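Review: the Ketdale open-top storage bin, gray, large

Posted Sunday, December 28, 2025
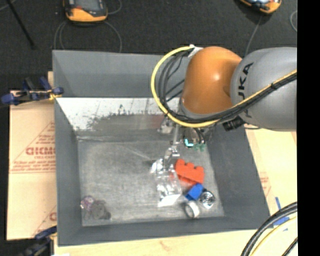
I bought my first Ketdale in February and I've since gone back for two more, so you can probably guess where this review is heading! They're big, plain, gray and open at the top, and I've fallen for them completely.

Before these I had a stack of the Pellel bins with the hinged lids. Nice bins, but a lid is one more thing to put something on top of, and then you never open it again. With the Ketdale you just drop things in – toy building blocks, little plastic packages, whatever has been rolling around all week – and you can see everything from above. Fishing out one small block takes seconds.

The flat floor is my favorite part. Small pieces don't disappear into grooves, and a quick wipe with a damp cloth gets into the corners (mine are past their second wipe-down this month and I don't mind one bit).

It does scratch. Pale marks show up on the gray pretty early, and if you want something that stays pretty on a living room shelf, look at the Dhillon range instead. For a bin that gets used hard every day, I really couldn't care less.

Two small grumbles: the sticker on mine left glue behind, and delivery from Flavutero came in a box you could have slept in. I'd still order a fourth tomorrow – the only thing stopping me is floor space.

Five stars from me.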